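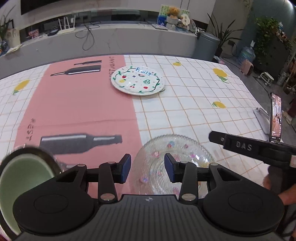
Fig. 4: Both grippers at the table, blue pads open, plates and placemat set out.

Section 4. Fingers, pads and the first table session

By now you should have two bodies screeed together from section 3 and a bag of links left over. Good! This is the fun bit. I build mine at home of an evening and test them in the same room, so everything below assumes a normal table and normal crockery, and the Plimudeo app already installed on your phone.

You'll need the links, the pivot screws, the blue pads, a small screwdriver, a drop of threadlocker and a tea towel. (The tea towel is for catching screws. They roll further than you'd think.)

Fitting the fingers

1. Lay the links out in mirror image before you touch a screw. I once built two left fingers and only noticed when I went to close them.

2. Put the pivot screws in by hand, all of them, and leave them floppy. The finger should fold under its own weight at this stage.

3. Tighten from the body end outwards. Nip each screw up until the joint starts to drag, then back it off an eighth of a turn. Move the joint after every screw, so you know which one is to blame if it goes stiff.

4. When both fingers swing freely, take the screws out one at a time, add the threadlocker and put them back to the same feel. Use a tiny amount. If it creeps into the joint you'll be cleaning it out with a cocktail stick, and it isn't a nice job.

5. Slide the blue pads on so they face each other. Squeeze the grip slowly and look at them from the side. They should meet flat. If the tips touch first, slacken the last screw on each finger, hold the pads closed and tighten again.

Note: Stustard and Arai pads both fit these fingers. The Arai ones are a bit grabbier on glazed plates and I like them better, but they pick up fluff, so give them a wipe with a damp cloth before you start.

Caution: keep your fingertips out of the links when you squeeze. The gap near the body closes first and it does nip.

Mounting the phone

6. Fit the bracket to the upper arm with the phone upright. Do this with the gripper lying on the towel, phone out, and only clip the phone in at the end.

7. Open the app and check that you can see both pads with the grip fully open and fully closed. If one wanders out of view, tilt the bracket and try again. I leave the bracket bolt half tight for this and do it up properly afterwards.

8. Wave the whole thing about a bit, gently at first. Any rattle now will be worse in the recording. A strip of foam from Branden behind the bracket cured mine.

Note: the phone makes one side heavier and your wrist will know about it. Take a break before it starts to ache, particularly if you're doing plates.

First session at the table

9. Put a cloth down. It saves the plates and stops them skating away when you catch an edge. Mine has a printed pattern, and that has never given me any trouble.

10. Start with something light that you don't mind losing. Open the pads to a little more than the thing you're picking up, come in level, and close until it stops sliding. Then lift it a couple of centimetres and put it back down. Do that until it's boring.

11. Move on to plates once you're comfortable. Take them by the rim with one pad above and one below, and don't pinch hard. Glass wants the slowest hand of all, so leave it until last.

12. Save the recording and watch it straight through before you do any more. I skipped this once and had a whole evening of footage from a phone that had slipped down in its bracket. Very annoying!

Caution: stop if a pad starts to peel at the corner. Peel it right off, clean the finger and fit a new one. Glueing over the top doesn't last.

Looking after it

Check the pivot screws after every session for the first few, then whenever a finger feels sloppy. My first set of pads went for around 2,000 grabs before the surface turned shiny and started letting go of things. If yours have gone shiny, a light rub with 320 grit paper will buy you a few more evenings, then swap them.

Linking the second gripper to the app is in section 5. Charge both phones first.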